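Repair table minutes, 6 Jan 2023

Present: Janelle Castillo, Analyn Agbayani, Efthymia Fragkou and me (Maricel Mercado, typing as fast as I can!)

1. Old desktop tower
We spent most of our time on this one.
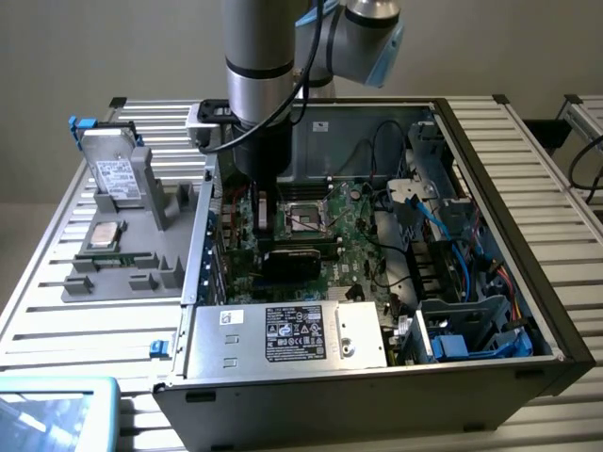
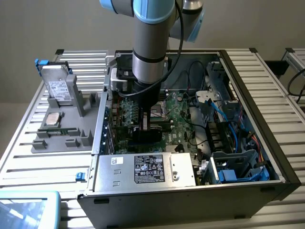
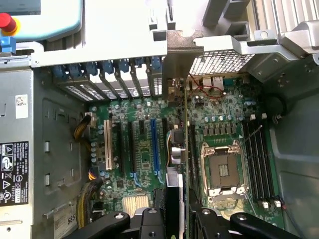

Item 1: the tower with its side open, green motherboard showing.

Janelle wants to keep the case and the blue SATA cables. Analyn would swap the board — I'm with her. Agreed to spend up to 50 dollars on parts.

2. Next meeting
Efthymia brings the Barredo price list.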